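A Place for the Screwdriver

There is a drawer in most houses where the useful things go to disappear, and ours was a deep one. When we moved to Clurncombe we tipped the whole of it into a moving box, carried the box into the new place, and then lived out of it for the better part of a winter (I am not proud of this). If you wanted a fuse, you dug. If you wanted the tape measure, you dug a little longer and came up with a birthday candle.

So in January I finally cleared a corner and started over, and what I learned there has crept into every other room since. The first lesson was about trays. A tray is such a humble thing, but put one down in the middle of a work area and your hands begin to trust it. I like a bright one, yellow if you can find it, with sloped sides so that a small tool slides back to the bottom when you drop it in without looking.
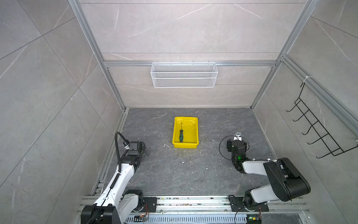
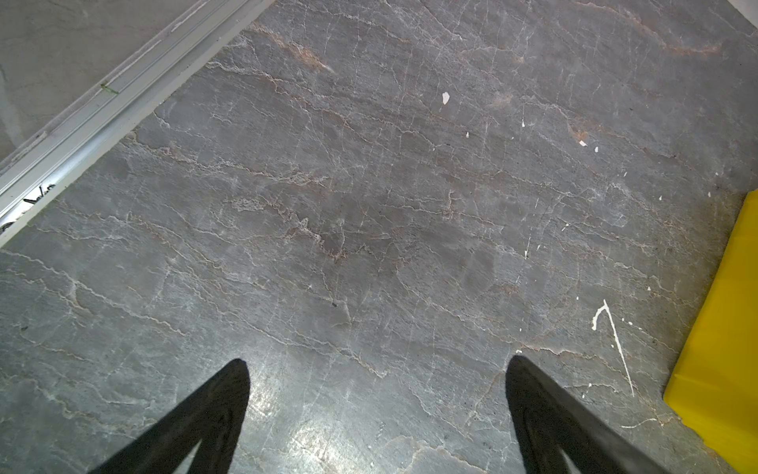 The second lesson was to look up. Walls do a great deal of quiet work if you let them, and a wire basket hung from a bar will keep gloves and rags off the floor while still letting you see what you own. Hooks are even better – I would happily put a row of them in every room, the bathroom included. A reader in Tollero wrote to tell me she had spent 31 dollars on hooks in one afternoon and regretted none of it, and I believe her completely.

Then there is the floor itself. I have a weakness for dark stone with pale veins running through it, and I will defend it at any dinner party, but do know that it shows every white crumb and scrap of trimmed plastic you let fall. Keep a hand brush close by and sweep before you put the tools away, while you're still in the mood for it. A friend over in Clultisgate went with plain gray cement in her workroom and sweeps maybe once a month, and she seems every bit as happy as I am.

As for the old moving box, it's flattened behind the door now. The birthday candles have gone to the kitchen, and next month I'm starting on the linen closet.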